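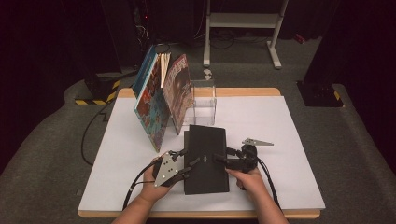
Visit to the Prillitz paper mill, Akdale

Eleven of us from the Janley Local History Group went over to Akdale in January to see the Prillitz mill, which opens to visitors in the quiet weeks after the new year. The coach left the library car park at 8.15 and we were at the gate before ten. Parking is on the left past the weighbridge, and the toilets are in the old gatehouse.

Our guide was Wiroj Nakpan, who has worked in the beater room since he left school. He began in the rag loft, where cotton offcuts used to be sorted by hand. The sorting benches are still there, with the blades fixed upright at the back for cutting off buttons and seams. The mill now buys its cotton ready cleaned in bales, and the loft is used for drying the heavier sheets.

The beaters are on the ground floor. One was running and it was difficult to hear, so Mr Nakpan explained the process on the stairs beforehand. Cotton and water go round an oval trough under a heavy roller until the fibres are broken down. Blotting paper needs a short beating and writing paper a much longer one. He passed round a jar of each pulp. The difference is hard to see but easy to feel between finger and thumb.

In the vat house Uliana Symonenko was making sheets for a bookbinder's order. She dips the mould, lifts it level, gives it a shake in each direction and passes it to the coucher, Demyd Stelmakh, who turns the sheet out on to a damp felt. They work without speaking much. A full pile, or post, is 149 sheets at this mill, and it then goes under the press. Two of our party had a try at the vat. Both sheets came out thick at one corner.

The water comes from a spring behind the mill by way of a stone channel. The pond silted up in the 1970s and was dug out again by the Levchenko family when they took the place on. The wheel turns but no longer drives anything. We were shown the outside of the wheel pit only, as the steps were icy.

After lunch (soup and a roll, £2 extra for cake) we were let into the record room. This was the main reason for our visit, as several Janley families sent daughters to work in the rag loft. The wage books are nearly complete and list 1,142 names in all. Vitalii Pasichnyk has indexed them by surname and parish, and 48 of the entries give Janley as the home parish. I copied those out and the list is in the green folder at our meeting room. The spelling varies a good deal, so look under every version of a name you can think of.

The shop sells seconds by weight. The larger sheets are rolled, so take a tube if you have one.

The mill takes groups in the mornings only and asks for a month's notice. Wear flat shoes, as the floors are wet in the vat house, and bring a warm coat for the loft. We were back in Janley by half past four.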